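Balance de cuisine Keltis 2
Précision au gramme, plateau plat, rangement à la verticale

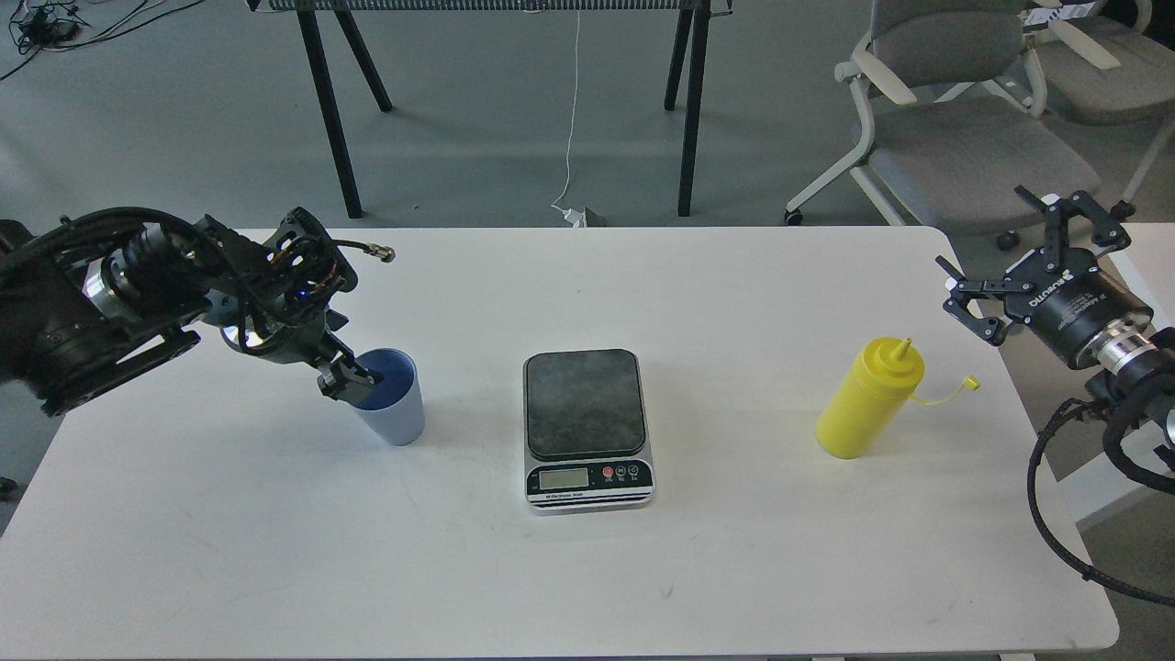
Présentation
La Keltis 2 remplace le premier modèle, retiré du catalogue en mai. Le boîtier est plus mince et l'affichage se lit mieux de biais. Elle convient à la pâtisserie courante, aux conserves maison et à la pesée des portions. Pour les levures et les épices en très petite quantité, voir plutôt la Tikari, graduée au dixième de gramme.

Caractéristiques
Graduation : 1 g
Épaisseur : 17 mm
Unités : g, kg, ml (eau et lait)
Alimentation : 2 piles AAA, fournies
Arrêt automatique : après 35 secondes sans pesée
Garantie : deux ans

Utilisation
Poser la balance sur un plan stable et horizontal. Allumer, attendre le zéro, puis poser le récipient et appuyer sur Tare. La tare se répète autant de fois que nécessaire — pratique pour verser farine, sucre et lait dans le même bol. Un appui long sur Tare change l'unité.

Entretien
Essuyer avec un chiffon humide. Ne pas immerger, ne pas passer au lave-vaisselle. Retirer les piles en cas de stockage prolongé.

Prix et livraison
32 € TTC, expédition sous deux jours ouvrés. Retrait gratuit à la boutique Jesto.

Avis client
« Je m'en sers pour le pain. L'arrêt automatique est un peu court quand on pèse lentement, sinon rien à redire. » — Hicham Hegazy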